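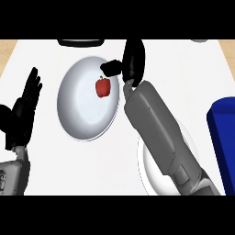 Werkstattbuch Bühne / Requisite, 01.07.2020

Stand Ernar (Freilichtstück, drei Spieler, Burghof)

Kulissenwand links neu bespannt. Nessel war zu knapp bestellt, deshalb unten angestückelt, Naht liegt hinter dem Fass, sieht man von den Bänken aus nicht. Grundierung 2 x, zweite Schicht zieht noch Blasen am Rahmen. Morgen nachschleifen, erst dann Mauerwerk drauf. Bitte NICHT vorher mit dem Schwamm dran.

Die Tür klemmt. Scharnier oben getauscht, klemmt immer noch. Vermute, der Rahmen hat sich beim letzten Transport verzogen. Notlösung: unten 2 mm abgehobelt, Kante mit Kerzenwachs. Szene 4 lebt davon, dass die Tür zuknallt, also vor der Durchlaufprobe nochmal testen, mit Kostüm, der Mantel bleibt sonst in der Klinke hängen.

Laternen: 20 Stück durchgesehen. Bei den meisten nur Batterien, drei haben einen Wackler am Schalter, liegen in der gelben Kiste. Flackerplatinen von Stesbridge sind gekommen, flackern aber zu schnell, wirkt wie Disko und nicht wie Kerze. Mit größerem Kondensator probiert, besser. Werte stehen auf dem Zettel im Deckel. Kabelfarbe ist bei denen vertauscht, schwarz ist Plus!!

Nebel
Maschine läuft, Düse war zu. Bei leichtem Wind zieht alles nach rechts weg ins Publikum, bevor der Geist überhaupt auftritt. Versuch mit Maschine hinter dem Brunnen und Blech als Umlenkung: geht, solange der Wind nicht dreht. Vorlauf 30 Sekunden vor Stichwort, nicht früher. Fluid reicht noch für die Proben, für die Vorstellungen im Juli nachbestellen.

Ton
Donnerblech hängt jetzt an Seil statt Kette, klingt viel tiefer. Wolfsgeheul vom Band rauscht, neue Aufnahme wär schön, hat aber keine Eile. Kleiner Lautsprecher oben im Turmfenster brummt sobald die Laternen am selben Stromkreis hängen. Getrennte Verlängerung legen, die orange.

Bestuhlung
Nach dem neuen Abstandsplan gehen noch 68 Plätze in den Hof. Erste Reihe rückt nach hinten, damit ändert sich die Sichtlinie auf den Sarg. Sarg also aufbocken oder schräg stellen. Schräg gefällt mir besser, braucht aber Keile und einen Stopper, sonst rutscht er beim Aufklappen. Probe mit Sandsack gemacht, rutscht.

Für Ulatetti (Kinderfassung) dieselbe Wand, aber ohne Turmteil. Passt sonst nicht durchs Tor. Blutkapseln raus, dafür roter Schal. Zähne: Thermoplast nochmal warm machen, die oberen drücken und man versteht kein Wort.

Phuthong hat wegen der Leihkostüme zurückgeschrieben, Zylinder erst später lieferbar. Bis dahin den alten nehmen, Krempe geklebt, bitte nicht draufsetzen.

Offen:
Mauerwerk malen, Fugen dunkler als letztes Jahr
Keile sägen, Rest Fichte liegt hintern Kompressor
Stopper für Sargdeckel
Schalter Laternen löten
Verlängerung Turm
Fluid + Gaffa schwarz bestellen
Schlüssel Anhänger suchen, war gestern noch am Haken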